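Sturthorpe Works Liaison Group
Minutes of the December meeting, held in the upstairs meeting room

1. Minutes of the last meeting
Agreed, with one correction: the parking item should read "deferred," not "dropped."

2. Report on the visit to Drorkine
Members who went on the visit reported back. The invitation had promised a full morning of demonstrations. The party waited 36 minutes in reception, then had a slide talk, which left 15 minutes at the bench before the next group came through.

The demonstration was of the two-arm setup Drorkine calls Tazi, handling cups on a padded mat. The presenter said the same arms could do our packing bench work "with very little change." Asked what the change would be, the presenter said that would depend on a site survey — to be paid for by us.
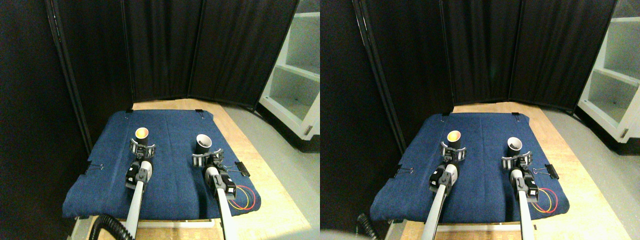 Tazi demonstration bench at Drorkine, both arms holding cups.

Points raised in discussion:

Our packing bench handles 13 sizes of carton, several of them floppy. A stiff cup standing on a soft mat was felt to be a poor test of that. One member thought this unfair, as every supplier starts with something simple.

No figures were given for dropped items or for stoppages. A request for these was noted by Drorkine at the time and has not been answered.

It was not clear how much the arms were doing by themselves. Two members came away with different answers from the same presenter.

The price was given as "comparable to Wornent." The Wornent quote we hold is for one arm, without fitting, so the group did not know what was being compared.

The day shift asked whether jobs were at risk. The chair said nothing had been proposed and nothing would be without coming here first. The day shift asked for that to be minuted.

Agreed: no site survey to be paid for at this stage. Secretary to write to Drorkine asking for a trial with 10 of our own cartons, including the floppy ones, and for the stoppage figures in writing.

3. Loading door
Still sticking. Parts are on order.

4. Any other business
The lunch at Drorkine was said to be good. Travel claims to the office by the end of the month, please — with receipts.

Meeting closed at 4:40 p.m.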